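Open afternoon at Plonholm: notes on the grocery picking cell

Benurmont opened its Plonholm lab to visitors one afternoon in March. I do controls work for a packaging line and went mainly to see the retail picking demo, which their newsletter has been promising since last fall. These are my notes, cleaned up a little. Sign-in was at 1:30 and the grocery session ran a little over an hour.

The first part was a talk by Telmo Villalobos, who leads the manipulation group. His slides covered the Campos controller, the in-house motion stack that runs on all of their mobile units. The control loop closes at 500 Hz on the arm joints and at 100 Hz on the base. Grip force is estimated from motor current, with no sensor in the fingertip. He was asked twice about drift in that estimate as the gearbox warms up. His answer was that they rezero every time the hand is open and unloaded, and that the remaining error matters less than slip. I would have liked a plot.

Training data for the produce task comes from teleoperation. The current model was trained on 2,000 recorded picks, of which 313 were thrown out for operator error or bad timestamps. I asked whether failed picks were kept, and they are, provided the logs are clean. That is a sensible policy and more than I expected from a group this small.

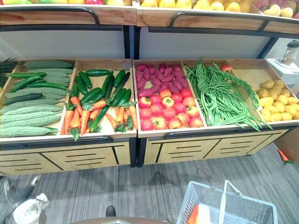
Picking from a mixed bin is a harder problem than picking from a tote, and the grocery setup was built to show it. In a tote the parts are usually one type, and the planner can reuse a grasp with small corrections. A store display gives you several shapes in one compartment, often in contact. The produce is artificial, so bruising is off the table as a test, but the geometry is fair. Cucumbers share a compartment with carrots, and the carrot tops hang over the front lip, where a finger can catch them on the way in or out. The yardlong beans are worse. Some of them are braided and they drape down over the front of the bin, and I don't see how a parallel grasp takes one bundle without dragging its neighbor. Tomatoes and potatoes are close to round and much kinder to a planner. A carrot on the carpet is a separate task again, with a different reach and a different camera angle.

Aroha Nepia ran the session and took questions between picks. Her view is that placing gets too little attention compared with grasping. A shopping basket with a raised handle leaves two usable approach directions, and the planner has to choose one before it commits to a grasp. The older version picked the grasp first and then found it could not get past the handle. The new one scores both together, at the cost of a longer pause before each move. The pause is noticeable. For a demo it is fine. On my line it would be a problem.

I also asked about the Skorport interface, which is how they pass orders to the robot. It is a plain message queue with one item per message, and there is no batching yet. Recovery after a dropped item is handled as a new order at the front of the queue. Simple, and easy to debug.

Things I didn't get an answer on: battery life under continuous picking, and whether the force estimate has been checked against real fruit. Aroha took my email address for the second one. I'll add a note under this post if she writes.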